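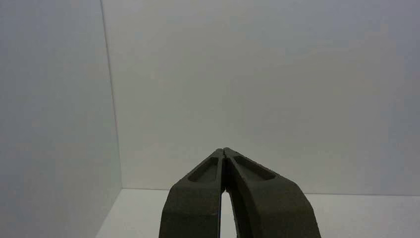
Leather Repair Service Returns in January

The Gittins workroom will again accept belts, gloves and small leather goods for repair from January. The service was suspended last year while the Groven Street premises were refitted, and members have asked often when it would resume.

Items may be handed in at the front counter from 9 a.m. Each piece will be inspected by Babita Uniyal or Ieuan Beddoe, and a written estimate will follow within 10 working days. No work will begin until the estimate has been signed and returned.

Restitching, edge finishing and buckle replacement are covered by the standard rate. Relining of gloves is charged separately — the price depends on the lining chosen, and silk must be ordered in advance. The workroom is unable to accept suede, patent leather or any item that has been dyed at home.

Members who own older Lavmont gloves are asked to mention this when handing them in. The workroom holds a small stock of matching thread and buttons, and pairs with the original 1926 pattern of wrist fastening can usually be restored with parts of the correct size.

Repaired items should be collected within two months. Questions about existing estimates should be addressed to Yutong Pan at the front counter.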